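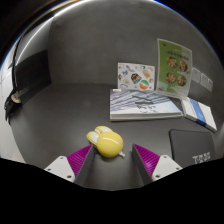 Hi everybody, I finally got around to the shelf clear-out Karla and I keep threatening to do, and I have a question for the toy people on the list. We spent most of Sunday on the books and the little stuff that had piled up on top of them (so much little stuff!). One thing I can't decide on is the yellow rabbit, the glossy one with the pale patches inside its ears. It's on the table next to one of the big thick books – does anyone recognize it? I got it in a mixed box from the Stokcombe sale in June, 2 bucks for everything, and I never found out who made it.

Radu wrote:
> Before you give anything away, check the bottom edge for a tab
> or a little stem. I had 17 of these small animals at one point
> and the ones with a tab were all meant to clip into something.
> Also, what color is it in daylight? My lemon ones went kind of
> mustard on the windowsill.

Thanks Radu, that helps a lot! Yes, there is a tab, a small whitish one. It's still a good clear lemon yellow too, so I guess mine missed out on the windowsill treatment. I tried it on the dark mat as well, the one with the white lettering, and it shows up really nicely there. 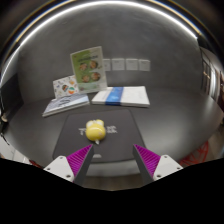 The yellow one on the mat, books at the back.

If it clips into something, I don't have the other half, and I've been through the whole Stokcombe box twice. Xóchitl, didn't you have a bag of odd bases and stands? Could you take a look next time you have it out? I'm keeping the rabbit until I hear from you. The books are another story – two bags are going to Hermenegildo, and I'll bring the rest to the next swap if somebody can help me carry them up the stairs.

Talk soon,
Crisóforo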